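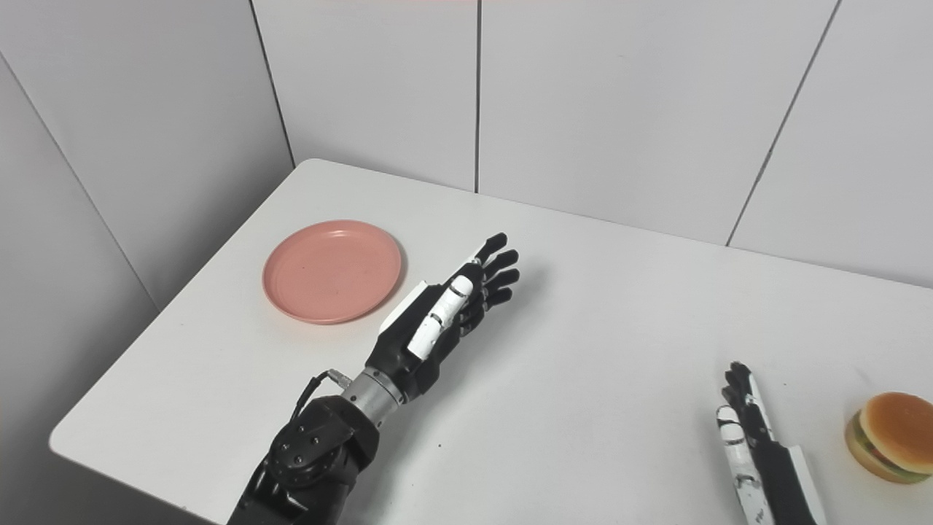

Canteen & Break Room > Tables > Treltholm Wall Table

Treltholm Wall Table, white

The Treltholm is a rectangular table for break rooms, serving areas and small kitchens. The top is plain white with rounded corners and is intended to stand against a wall or in a corner. It is supplied without a backsplash. On tiled walls, check that the grout does not stand proud of the tile face, or the long edge will not sit flush.

Specifications

Top: rectangular, smooth, white
Depth: 860 mm
Leveling feet: adjustable, 12 mm travel
Maximum distributed load: 50 kg
Assembly: 13 mm wrench required, not included
Article group: Tseng series

Placement

Set the table in its final position before adjusting the feet. Start at the corner nearest the wall and work outward. Check level along both the long and the short edge. Feet must be readjusted if the table is moved. Do not drag a loaded table.

For corner placement, measure the wall angle first. Tiled corners are often out of square, and a narrow gap along one edge is normal. The gap may be left open or closed with flexible sealant. Do not use rigid filler.

Care

Wipe with a damp cloth and mild dish soap. Dry with a soft cloth. Scouring powder and steel wool will dull the surface. Plastic plates and bowls may be set down directly; use a trivet under pans taken from the stove or oven.

Delivery

Shipped flat from the Wernville warehouse. The top and legs are packed separately. Inspect both cartons before signing. Replacement feet are sold by Skilari in sets.

Related items

Treltholm Wall Table, narrow
Tseng Stacking Stool
Tseng Leveling Foot, set
Skilari Flexible Edge Sealant, white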